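March, evening

My uncle Võ was buried this morning in Vulham. The chapel was full, also many people from the Humside boats, where he worked for 22 years. My cousin Hưng La read his life from a paper and stopped two times. I did not cry until the hymn.

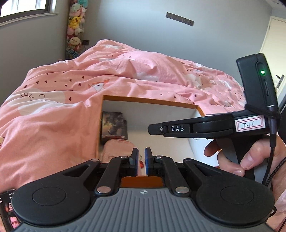 Afterwards we had tea and soup at my aunt's house — she would not sit down. She asked me to write the notice for the newspaper at Clolen. They allow 239 letters, and I have already used almost all of them for the grandchildren.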